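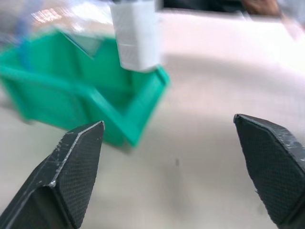
Figure 2-A. Gripper fingers, open, seen from the wrist.

Section 11. Laying and pairing the Trada lap timing mat

This section covers one Daller Trada mat and one Kleinschmidt decoder on an outdoor athletics track. For road courses and transition areas, see the separate course guide. The procedure applies to firmware 290 and later. Earlier decoders must be updated before pairing.

Before you start

Complete the battery check in the previous section. The decoder will run from mains power, but mains leads must not cross a lane that is in use. Obtain the track manager's approval for tape on the surface. Some synthetic surfaces are under warranty conditions that exclude adhesive tape, and in that case the rubber edge ramps are used alone.

You will need:
the mat, rolled, with both end caps fitted
edge ramps, left and right
the antenna lead (grey collar)
the decoder and its stand
one test chip, coded 1647

Laying the mat

1. Sweep the surface on both sides of the finish line. Grit under the mat will show as a raised ridge and can trip a runner.

2. Place the rolled mat on the infield side of lane one with the printed arrow facing the direction of running.

3. Unroll towards the outer lanes. Keep the leading edge parallel to the finish line. Do not drag the mat sideways once it is flat. Lift it and lay it again.

4. Leave the mat flat for a few minutes before fitting the ramps. In cold weather it will hold a curl at the free end. Weigh the end down until it lies flat.

5. Fit the ramps to the leading and trailing edges. Each ramp locks with a downward press at the coloured tabs. A tab that stands proud is not locked.

6. If tape is permitted, run it along the full length of both ramps, half on the ramp and half on the track.

CAUTION: Do not fold the mat. The antenna loops inside are continuous across its width, and a crease will break them. A folded mat is not covered by the warranty.

Note: Metal drain covers on the infield kerb reduce read range in lane one. Move the mat along the track until it is a full stride clear of the cover, and enter the offset at step 15.

Connecting the decoder

7. Set the stand on the infield, on level ground, clear of the steeplechase water jump and of any throwing sector.

8. Connect the antenna lead to the mat first, then to the decoder port marked ANT. Turn the collar clockwise until it clicks.

9. Switch the decoder on. The status light shows amber during the self-test and green on completion. A red light indicates an open antenna circuit. Switch off, reseat both ends of the lead and repeat.

10. On the decoder, hold MENU until PAIR appears. Select the mat by the serial number moulded into its end cap.

11. Confirm with OK. The display reads MAT READY.

WARNING: Do not connect or disconnect the antenna lead with the decoder switched on.

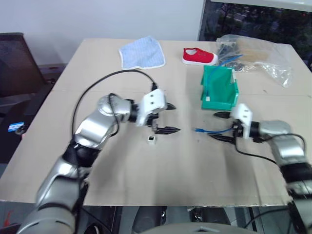 Figure 2-B. Two arms over a cardboard-covered table, with small white cube.

Checking the read zone

12. Fasten test chip 1647 to the ankle with the strap supplied. The chip must face outward. Readings taken with the chip in the hand are not valid for this test.

13. Walk across the mat in lane one. The decoder gives a single tone and displays the chip code.

14. Repeat at a run in every lane. One tone per crossing is correct. A double tone means the rearm delay is too short for the speed of crossing. No tone in one lane only usually indicates a lifted section of mat.

15. Open SETUP, then COURSE, and enter the track length for one lap in lane one. If the mat has been moved from the finish line, enter the offset in metres. A mat placed before the line takes a negative value.

16. Set the rearm delay. The default suits distance sessions. For flying sprints, where athletes return over the mat on the walk back, set it to LONG or have them return on the grass.

Note: Wheelchair racers carry the chip on the frame and cross lower than a runner's ankle. Reduce the gain by one step to prevent early reads.

Interval sessions

Assign each chip to an athlete before the warm-up. Unassigned chips are recorded, but splits are listed by code only and have to be matched by hand in the export file. Names may contain accented characters. A session list from the Prarnow track, for instance, will accept Ingeborg Voß and Nicanor Escobar as typed, and will sort them by surname if the surname field is filled in.

The first crossing starts the clock for that chip. Where a group starts from the far side of the track, use GROUP START and press OK on the gun. Recovery laps are timed in the same way as work laps and can be marked afterwards.

Packing up

17. End the session and wait for SAVED before switching off.

18. Switch the decoder off, then remove the antenna lead and fit the rubber plugs.

19. Peel the tape back low along the surface. Remove the ramps.

20. Wipe the underside of the mat and roll it from the outer lane inward, arrow side out. Store it on its side. Do not stand it on end or leave it in a closed vehicle in the heat.

If the mat is put away damp, unroll it indoors within a day. Mould on the underside does not affect reading but will mark light-coloured tracks.

Section revised Mon 13 March. Ramp part numbers are unchanged from the August issue.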